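Brush Practice at Home: Setting Up the Table and Making the First Strokes

Written by Salim Temba, Tue 18 September

I started to learn calligraphy as an adult, in the evening classes at Flurnska, and my first table at home was a disaster. The paper was sliding, the brushes were rolling to the floor, and I had ink on two chairs. This page is the method I use now. It is for a person who has a brush, some paper and one free evening, and who doesn't want to buy many things.

I write in English because most of my classmates read it. If some sentence is strange, please send me a note and I will repair it.

What you need

A table that does not move when you lean on it
A felt mat, the kind sold for calligraphy
Two or three brushes of different size
A rack to hang the brushes
Paper, cut to a size you can reach across
Ink or liquid paint, and a flat dish
A jar of water and an old cotton cloth

For paper I buy the Trikside practice pack, 50 sheets. It is thin and a little rough, and it takes the colour quickly. Copy paper from the office also works for the first week, but the stroke looks dead on it, with no dry streaks. Don't use your good paper before you have used a lot of cheap paper.

Step 1. Prepare the table

Clear more space than you think. Your elbow must be free, and it goes further out than the hand. I push the table to the wall, so that the rack can stand at the back and I don't knock it over.

Wipe the top and let it dry. A damp spot under the felt comes up into the paper later, and you will look for the reason everywhere else.

The height matters too. If you sit, your forearm should be level with the table when your shoulder is relaxed. For large characters I stand.

Step 2. Lay the felt and hang the brushes

Put the felt flat, with the printed side up if it has one. Many mats have practice squares with diagonal guide lines, and these are useful even when the paper covers most of them, as you can line up the edge of your sheet with a printed line. New felt has folds from the package. Roll it the opposite way overnight, or press it with a cool iron through a cloth.

Do not worry to keep it clean. Felt takes the ink that goes through the paper, this is its job. I wash mine in cold water once in a season and the stains stay, only paler.

Hang the brushes with the hair pointing down. When a wet brush stands in a cup with the hair up, water runs into the place where the hair is glued, and after some months the hair begins to fall out. Leave a space between the brushes so they don't touch each other.

Step 3. Pour the colour

Black ink is traditional, but I tell beginners to practise with orange for the first weeks. In black, everything looks strong and it is hard to see where you pressed too much. In orange you see the thin places and the thick places inside one stroke. It also washes out of a sleeve more easily, at least the student paint I use.

Pour a small pool, as wide as a big coin. Add water with the tip of a spoon, a few drops, and stir. It should run slowly when you tilt the dish. If it runs like tea, it is too thin and will spread on the paper in a fuzzy ring.

Step 4. Load the brush

Wet the brush in clean water first, up to the whole length of the hair, then squeeze it softly in the cloth. A brush that goes dry into paint takes the colour only on the outside.

Touch the tip to the pool and let it drink. Then turn the brush and press lightly, so the colour goes up to half of the hair. Pull it along the edge of the dish to take off the extra and to make the point again.

Hold the handle upright, with the thumb on one side and the first two fingers on the other. The ring finger supports from behind. Your palm should be hollow - my teacher said there must be room for an egg.

Step 5. Make the first diagonal strokes

Start with a rising stroke, from lower left to upper right. Set the tip down, press until the hair opens, wait one breath, then move and lift little by little until the stroke ends in a taper. The movement is from the whole arm, and the wrist stays quiet.

On my practice sheet there are two of these in orange-yellow. The upper one has a round blob at the left where it starts, and then it is streaky and breaks into two pieces, each becoming thinner to the right. A break like this usually comes from too little paint, or from lifting the brush too early and coming back down. Load again and make the next stroke under it. Don't go back to fill the gap.

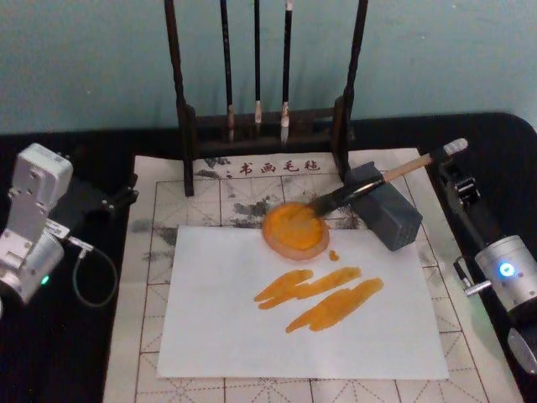
Step 6. Fill the sheet

Repeat the same stroke until the page is full, and change only one thing at a time: first the pressure, then the speed. I do 24 strokes in one sitting and then I stop, even if I want to continue. My hand gets lazy after that and I am only learning mistakes.

Put a small pencil mark beside the best one. Next day, look at it again before you begin.

Step 7. Clean up

Rinse the brush in cool water until the water is clear. Hot water loosens the glue. Shape the point with your fingers and hang it back on the rack.

Lift the paper by two corners and dry it flat on newspaper for 30 minutes. Leave the felt open on the table until it is fully dry, and only then roll it.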